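Chapter 8
Small Lamps and Where to Put Them

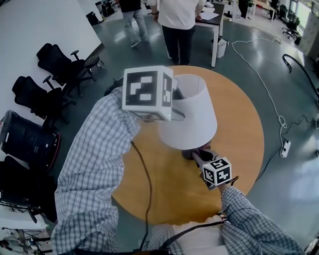
Doesn't the shade matter more than the bulb? A reader of the first edition wrote to ask this, and added that a plain white shade had done more for her reading corner than any new bulb.

The shade and the bulb work together, and this chapter takes them in that order. We begin with the cone shade, wide end down, which sends most of its light onto the tabletop. Section 2 covers the base and the cord. A round table has no back edge to hide a cord behind, so measure the distance to the outlet before you choose a spot.

Terms to know: shade, rim, neck, base, cord.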